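Reverberation in rooms with tile floors and exposed metal ceilings. Notes from the Clorden fit-out, posted in pieces as I get through the file.

The complaint was "the speakers are bad." The tenant wanted louder ones. I asked for the existing level to be left alone until we had a decay measurement, and Behrouz Shirazi, who runs the building side, agreed to hold the order.

Reverberation time (RT60) is the time it takes sound to drop 60 dB after the source stops. It depends mostly on room volume and total absorption. Loudness does not enter into it. Turn the speaker up and you turn the tail up by the same amount.

Before treatment we had around two seconds in the 500 Hz band. For background music that is tolerable. For speech it smears consonants into the vowel before them, and people start raising their voices, which puts more energy into the same room.

Porcelain or stone tile on slab absorbs almost nothing at speech frequencies. Treat it as a mirror in the calculation. Glass and painted block are a little better at the low end and not much better anywhere else.

Painted metal deck is also close to a mirror. The ribs scatter some high-frequency sound, depending on their depth and spacing. Scattering changes where the sound goes. It does not remove it.

Perforated acoustic deck is a different product, with absorber behind the holes. If the drawings say "acoustic deck" go up a ladder and check. I have seen the perforations filled by a painter with a heavy roller, and at that point you own a plain deck.

Hard finish at floor level, ribbed or corrugated white overhead:

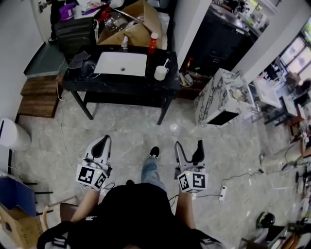
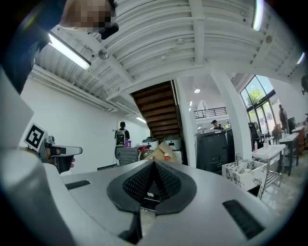
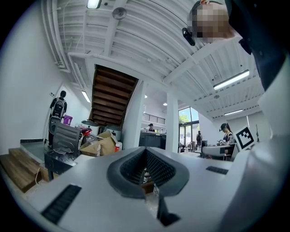

First option everyone prices is a suspended tile ceiling. It works. It also hides the services, lowers the room, and moves sprinkler heads, which means a new sprinkler drawing and a new review. The owner had already ruled it out.

Second option is spray-on. Good absorption at a decent thickness, poor appearance if the applicator is in a hurry, and every later conduit run takes a bite out of it. Nekura quoted for this. Their number was fair. Their masking allowance was short and I told them so.

Third option is vertical baffles hung between the beams. Both faces are exposed, so you get more absorption per piece than from the same panel glued flat. Lights and ducts stay where they are. This is what we went with.

Lucyna Jasińska ran the layout. She modeled the room with even spacing first and then again with the baffles grouped over the areas where people stand and talk. The even layout gave a lower average. The grouped one gave better speech clarity at the counter, and that was the actual complaint.

Sabine's formula assumes a diffuse field: sound arriving equally from all directions, absorption spread around. With all the absorption at the top and bare parallel walls below, the horizontal energy hangs on longer than the formula predicts. Expect the measured result to be worse than the spreadsheet.

So we put five panels on the long wall, 2 inches thick, at ear height. They did more for the flutter echo than any quantity of baffles would have. Clap between two bare parallel walls and you will hear why.

Thickness matters more than brand. A 1-inch panel tight to the wall does very little below 500 Hz. If the budget only covers thin panels, leave an air gap behind them. Ondard sells standoff clips for this. A wood batten is fine too.

Things to ask a supplier for: absorption by octave band, the mounting used in the test, and the fire test report for the full assembly. A single NRC value is an average over the middle bands and will not tell you about the low end.

Głowacki sent a data sheet with NRC and nothing else. It took two emails to get the band data. The mounting in the report had an air space behind the panel that our detail did not have, so the figures did not apply to us and we dropped that panel.

The post-install measurement is planned for November, with the furniture in and the ventilation off. I will post decay curves by band. The speaker order is still on hold.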